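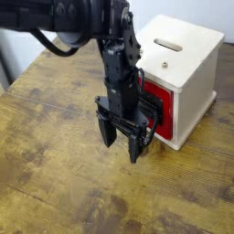
Over the worn wooden tabletop

Calling all card makers, stampers and paper lovers! Would you like to join our design team?

Well, the time has come round again, and I am so pleased to be writing this. The Eller Card Challenge is looking for new design team members to start in June, and if you have ever linked up a card with us and thought "I'd love to do that", then please do read on and put the kettle on first, as I do tend to go on a bit.

For those of you who are new, we run a challenge every fortnight, always with a theme and always with an optional twist. Our last one was "Something Old, Something Stitched" and I was bowled over by what you all made. We have had 3,337 cards linked up since the blog began, and I can truthfully say I have looked at every one (and left a comment on most of them, bar that dreadful week when the comments stopped working).

We have 4 places to fill. Two of our lovely ladies, Manole and Eren, are stepping down after the spring, one to look after a new grandson and the other to spend more time on her quilting, and we shall miss them both terribly. The other places are extra ones, so that the rest of us can have a proper holiday now and then.

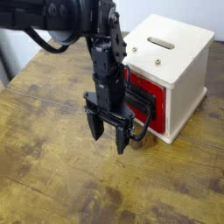

The white wooden box on the right of the table

What we ask of you

You would make 2 projects a month to fit our themes. Mostly these will be cards, but tags, boxes, little albums and the like are very welcome too – I have a real soft spot for a decorated box. You would post each one on your own blog on the morning the challenge opens, with a link back to us, and send me a clear photo a few days before. We also ask that you visit some of the people who have joined in and leave them a kind word. It means such a lot, especially to somebody linking up for the very first time.

You don't need to be an expert and you certainly don't need every die and stamp going. Any style is fine, whether you are clean and simple or you like to pile on the lace and flowers until the envelope won't shut. You can live anywhere in the world. The term is six months and most people ask to stay on, which I take as a good sign.

I should say plainly that this is not a paid post. Our sponsor, Gandton Stamps, sends each team member a parcel of stamps at the start of the term, and you get a badge for your sidebar and a very chatty team group.
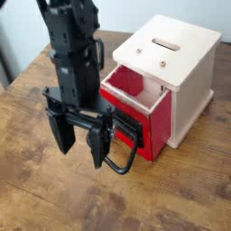
How to apply

Please send an email to Yoga Majimbun (that's me!) using the contact link at the top of the blog, with "Design Team" as the subject. Tell me a little about yourself in no more than 300 words – what you like to make, how you got started, which of our past themes you enjoyed – and include links to three projects you are proud of. They needn't be new ones. If you have been on other teams do mention it, but it won't count against you if you haven't.

Applications close on 14/02/2020 at midnight, UK time. I will reply to everyone, though it may take me a week or so to get through them all with a cup of tea beside me. If you applied last time and weren't chosen, please try again, as we had far more good people than places.

Any questions, just pop them in the comments. The current challenge is still open too, so there is plenty of time to get your card in.

Happy crafting, and hugs to you all,
Yoga x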